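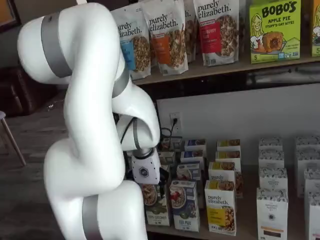

Juniper Obi wrote to us that the cereal shelves were the first part of the shop she learned to find without asking, and that she would be obliged if we never moved them. We have kept her letter. The shelves have been moved once, by the width of a doorway, and she was informed in advance.

About Edel Grocers

Edel Grocers is an independent retailer of packaged and dry foods, with particular attention to breakfast. We trade from two premises: the main shop in Clestach Street and a smaller branch at Bendik Yard. The company is privately owned and has its office above the main shop, where all buying, accounts and correspondence are dealt with.

Our customers are for the most part people who live or work within walking distance. They come in for cereal, granola, oats, biscuits, tea, tinned goods and the other things that keep a kitchen cupboard in order. We do not sell fresh meat or fish, and we are glad to direct customers to the neighbouring shops that do.

Our history

The business began as a single counter at the front of the Tkachuk bakery. It sold oats, flour and dried fruit by weight, chiefly to customers who were waiting for bread. When the bakery gave up the rear half of the building, the counter was extended into it and the first fixed shelves were put up. The bakery has since moved to larger premises on the other side of the square, and Edel has occupied the whole of the ground floor from that time.

Goods sold by weight gave way by degrees to goods sold in boxes and bags. The change was made at the request of customers, many of whom wanted to read a list of ingredients at home and to know that the next purchase would be the same as the last. Rolled oats, pearl barley and raisins are still weighed out at the till on request, and a brass scoop from the original counter remains in daily use.

The branch at Bendik Yard opened in January, in a former saddler's. It carries a shorter range and has no stockroom of its own; goods are taken across from Clestach Street every Thursday morning before opening.

The breakfast section

Breakfast goods take up more of our shelving than any other kind. The section has been arranged on the same plan for many years, and new members of staff are taught it in their first week.

Upright boxes of cereal and granola stand in rows on the lower shelf, which is the deeper of the two and holds the bulk of the stock. The upper board is kept for stand-up bags and for boxed snacks. Bags of purely elizabeth granola are placed side by side with the name facing outwards, and the green boxes of Bobo's Stuff'd Oat Bites, apple pie among them, stand at the right of the bags. Customers who buy one are often interested in the other, and it seems sensible to let them see both from the same spot.

Bags call for more attention than boxes. A box will stand where it is put. A bag leans on its neighbour, slumps once the front one has been bought, and can hide the label of the bag beside it. Our staff are asked to settle the base of each bag with both hands before letting go, and to straighten the row whenever they pass it. This is done many times a day and takes very little time.

The boards of our shelving are of wood, with plain white panels behind. The plain background was chosen by the founders of the shop and has been kept at each redecoration. Packets of food are brightly coloured, and the company has never felt the need to add to them.

How the shelves are kept

Shelves are filled before opening and again at two o'clock in the afternoon. Older stock is drawn to the front and newer stock is placed behind it. Dates are checked at the evening tidy, one bay at a time, so that every bay in the shop is seen in the course of a fortnight. Anything close to its date is moved to the basket by the till and reduced in price.

The following rules are printed on a card in the stockroom:

Face every box to the front.
Leave a finger's width above the tallest packet.
Do not stack bags on bags.
Wipe the board before filling it.
Dented boxes go to the office, where the inner bag is inspected.
If a customer is standing at the shelf, wait.

The last of these is taken seriously. Filling can always be done a few minutes later, and a person comparing two labels should not have to reach around a member of staff to do it.

What we stock and how we choose it

We list 78 lines in the breakfast section at Clestach Street. A new line is taken for a trial of 11 weeks, during which it is given a full place on the shelf and is not moved. At the end of the trial the office looks at the number sold and at the remarks made by customers, which staff write in a book kept beneath the till. A line that sells modestly but is bought steadily by the same few households will usually be kept.

Space is the chief limit. When one product is taken on, another has as a rule to go, and we put a notice on the shelf edge before any line is withdrawn. Customers who rely on a product that we are about to lose may order it through the office by the case, provided that the supplier still makes it.

We are frequently asked for advice on diet and allergies. Our staff are happy to help a customer find the ingredients panel on a packet and to read it aloud if the print is small. They are not qualified to say more than the packet says, and will not do so. Customers with a serious allergy are asked to check the panel at every purchase, including on products they know well, as recipes may change without any great change to the front of the box.

Our staff

Each member of staff is responsible for a named bay and looks after it for a full season before changing over. The arrangement gives everyone a thorough knowledge of at least one part of the shop, and in time of all of it. The breakfast bay is generally given to a person in their second season – it is the busiest in the shop, and the most quickly put out of order.

Training is given on the shop floor during opening hours. We teach facing, rotation, safe lifting and the handling of glass, together with till work and the writing of a clear shelf label. Labels at Clestach Street are still lettered by hand. Those at Bendik Yard are printed, the shelf edge there being too narrow for handwriting that can be read at a comfortable distance.

We welcome enquiries from school leavers and from people returning to work. Posts are advertised in the shop window for two weeks before they are advertised anywhere else.

Our place in the neighbourhood

The company supplies cereal and oats at cost to the breakfast club at Clestach Primary School, and has done so for as long as the club has existed. Packets whose outer box is damaged, but whose inner bag is sound, are passed to the club or to the hostel in Bendik Lane. Last year these came to around 1435 packets between the two.

Flattened boxes are set aside for anyone who has a use for them. They are asked for by people moving house, by gardeners, and by the infant teachers, who take the cereal boxes in preference to all others. Please enquire at the till, where they are kept behind the door.

Visiting us

The main shop is at the lower end of Clestach Street, opposite the clock. There is a level entrance from the pavement and a chair near the breakfast section for anyone who would like to sit down. A member of staff will gladly bring down goods from an upper shelf, or lift a heavy bag to the till.

Bendik Yard is reached through the arch beside the post office. The yard is cobbled, and customers with pushchairs may find the side gate easier.

Suggestions for new lines, and remarks of any kind on the shelves, may be left at either till or addressed in writing to the office at Clestach Street. Letters are answered in the order in which they arrive.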